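Napa cabbage, how do you store half of one?
Posted in Kitchen & Garden, Skorkgate Community Help

Kaan Gezer
Hello all, I've got into cooking with napa cabbage but I only ever use half, and the rest sulks in the fridge. Any tips?
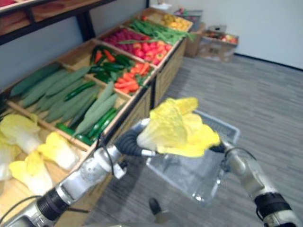
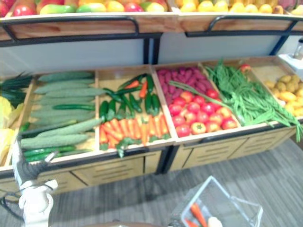
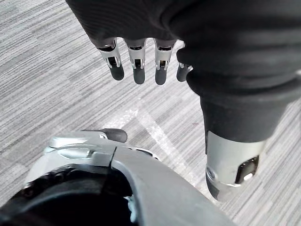
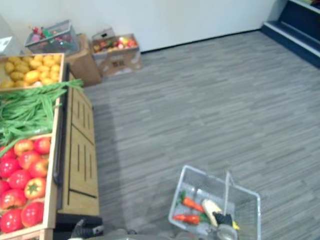
My fridge is a tiny Helteo with one drawer, so space is tight. I do a stew on the hob most weeks and it'll take nearly anything, but a great big crinkly yellow cabbage like the one over the plastic basket is 3 dinners for me. Do I wash it first or leave it?

marrowfat2532
Leave it unwashed! Wrap the cut side in a damp tea towel and stick it in the drawer, mine goes 6 days easily. Take leaves from the outside as you need them and keep the heart whole. If the edges go brown just trim them off (I've eaten far worse).

Benkirane
kimchi

Trodari
I shred mine and freeze it flat in bags, fine for soup, horrible in salad. Keep it away from apples though, they make it go yellow and limp.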